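Smartphone retail box

A smartphone retail box is the carton in which a new mobile phone is sold and in which it is often kept, resold or passed on. The usual form is a rigid two-part box: a shallow tray, or base, which holds the phone and its papers, and a deeper lid or sleeve that slides over it. White is a common colour, with printing kept to a few small lines on one or two faces.

The type is also called a lift-off lid box or, in the trade, a telescope box. It differs from the folding carton, which is cut from a single sheet and closed with tucked flaps, and which is still used for cheaper handsets and for most chargers and cases.

Construction

The walls are normally made of thick greyboard covered with thin printed paper. The greyboard is scored, folded up and taped at the corners, and the paper is then wrapped round and glued down on the inside. The lid is made slightly larger than the tray. The gap between the two is small, so air can enter only slowly as the lid is raised, and the tray slides down under its own weight when the box is held by the lid alone. Packers call this the drop. A lid that falls away at once is thought to be too loose, and one that has to be shaken is too tight.

Damp affects the fit. Greyboard swells a little in humid storage, and a box that opened easily in October may stick by the end of a wet winter. The Ancombe works, which made rigid boxes for gloves and stationery before moving to phone packaging, kept its finished lids in a dry room overnight before they were matched with trays.

Arrangement of contents

The phone lies on top, in a recess or on a paper platform, so that it is the first thing reached. Makers differ on which side should face the buyer. Face-up packing shows the screen, usually under a printed film. Face-down packing shows the back panel, where the colour and the camera lenses are, and is more common with glossy or metallic finishes.
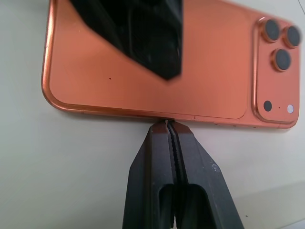 Glossy backs mark easily, and dust is the main complaint with this way of packing. A thin sheet of paper or film is laid between the phone and the inside of the lid, and the recess is cut deep enough to keep a raised camera module clear of it. Under the phone there is normally a paper folder with the quick-start leaflet and the tool for the SIM tray. A cable, where one is supplied, goes in the bottom. Chargers were once included as a matter of course, and their removal from many ranges allowed boxes to become much shallower. The Trelletti box, at 91 mm deep in its first version, was reduced to 50 mm when the charger was left out, and to 31 mm when the cable went as well.

Opening and repacking

The box is opened by lifting the lid straight up, or by standing it on a narrow edge and drawing the two parts away from each other. The second method needs less height and suits a tight lid, but small items can slip out of the tray as it comes free — the SIM tool in particular.

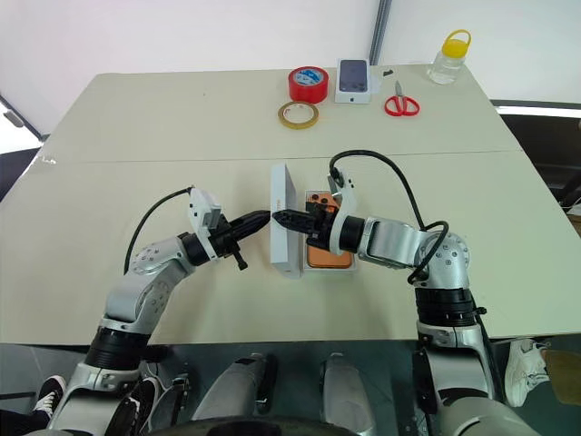

Kalliopi Mavromatis

Repacking follows the reverse order: cable, folder, phone, protective sheet, lid. The lid should be started squarely at all four corners. If one side goes in first, the wrapped paper on the tray is likely to crease.

Reuse and collecting

Many owners keep the box for as long as they keep the phone, as the label generally carries the model name, storage size and serial number. Second-hand dealers may pay more for a phone that comes with a box bearing the matching number. Turkalia, a dealer in used handsets, grades boxes separately from phones and accepts slight corner wear but not torn wrapping.

Empty boxes are also collected. The Crichton collection, catalogued by Svetozár Vlček, holds 421 of them, arranged by method of closure.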